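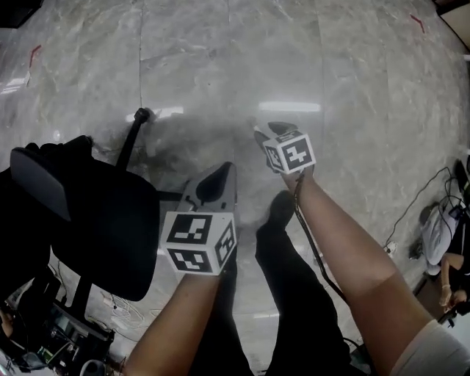 Two nights in Pirska with no car – doable or am I kidding myself?

My sister and I have two nights in Pirska in February, on the way to her in-laws in Ellemier. She doesn't drive, and I've driven with her as a passenger, so we're not renting a car. The guidebook gives the place a page and a half, most of it on parking.

What I'd like to know: can you get from the train station to the old harbor on foot with a suitcase? Is the Tivus ferry running that time of year? And is the day pass worth buying, or is it one of those passes that pays off if you visit nine museums before lunch? We like walking, soup, and one museum a day at the most.

Marama Doolan

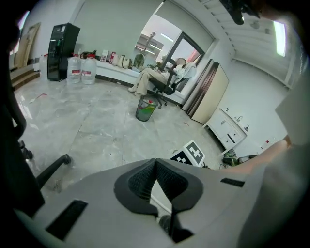

Travel Desk Community – Small Cities & Islands Team

slowtrain_pete

Doable, and easier than with a car, going by the page and a half on parking.

Station to harbor is a straight walk down Rinaldi Street, downhill the whole way. The street is cobbled from the post office on, so your suitcase will announce you to everyone on it. If you don't care to be announced, bus 16 leaves from outside the station's side door (the one by the bakery, not the big one with the clock) and stops at the harbor steps. Buy the ticket from the machine before you get on. The driver will not sell you one and will enjoy telling you so.

Going back up the hill is another matter. I did it once with a duffel bag and a head cold and I still think about it. Take the bus.

On the pass: I bought it and used it for the bus, the harbor museum and a discount on a magnet. For one museum a day, skip it. The harbor museum is the one I'd pick. It has 853 ship models, according to the sign at the door, and by the second floor you'll believe it. The town museum is mostly butter churns, although they are good butter churns.

Stay near the harbor if you can stand bells. Stay by the station if you can't.
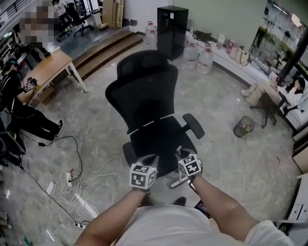 For soup, go to the covered market before one o'clock. The fish counter at the far end does a bowl with bread, and there are four stools, all of them usually taken by men who finished eating an hour ago. Stand close and look hungry. If that fails, the cafe across the street has a decent lentil soup and chairs with backs.

The ferry I can't help with. I get seasick looking at the timetable.

gullwatcher

Went last winter. The ferry DOES run in February but only the morning boat and the 4:30 back, and if it's windy they cancel and put a piece of paper on the ticket window. That's the whole system. Check the window the evening before, then check it again in the morning.

Tivus itself is one road, a lighthouse and a cafe that opens when the boat comes in. The lighthouse is 112 steps and worth it on a clear day. Bring a hat that ties on. I'm on my second one.

You can walk the whole road and back between boats with time for cake. Don't miss the 4:30, there's one guesthouse and it's shut until Easter.

harborlights130

never been in winter but its lovely in june!! we had a car tho

Marama Doolan

Thank you all, including June. I've booked a room two streets back from the harbor, which the owner describes as "some bells." We'll take the 16 up and down and leave the pass alone. My sister wants both the lighthouse and the butter churns, so there goes my one museum a day.

Pete, does the market run every morning in winter, or should I phone somebody?

slowtrain_pete

Every morning the week I was there. The fish counter packs up early if it sells out, so I'd go at noon and start looking hungry on the way.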